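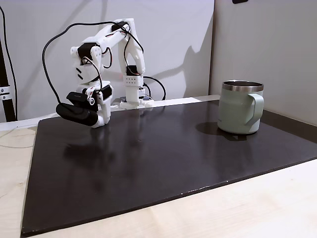

Every few years a council somewhere makes the news for a by-law it forgot it had. Ours in Bolarero is number 48, which forbids carrying an uncovered pie across the market square after sunset. People find this funny and so do I. I still think it should go, along with the 18 others on the list Rizal Majimbun read out in November.

The usual defence is that old laws do no harm. No constable has stopped anyone over a pie in living memory. But a law that stays on the books can be used by anyone with a grudge. In Firnarach a landlord called Subramaniam was reported by a neighbour for keeping a goose indoors without a bell on it. The fine was small. He lost 2 mornings at the court over it, and the goose belonged to his sister.
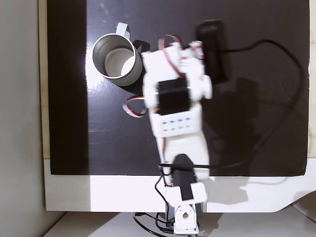
A metal mug and a robotic arm on a black mat.

The second defence is that repeal costs money. It does. Each by-law needs a notice, a waiting period of 90 days and a vote. Tirta Rondonuwu, who has been clerk here longer than I have lived in the town, wants to do the lot in one go with a single notice, and I can't see what is wrong with that. Cellik did it that way and got rid of its rules on whistling, hat brims and the washing of carts.

I would keep one. By-law 12 says that anyone who finds a ladder in the street must stand beside it until the owner comes back. It is badly written and it doesn't say for how long, but there is some sense in it, and a short amendment would sort it out.

The rest can be printed in a booklet and sold at the library, where people can laugh at them without being bound by them. I would buy a copy.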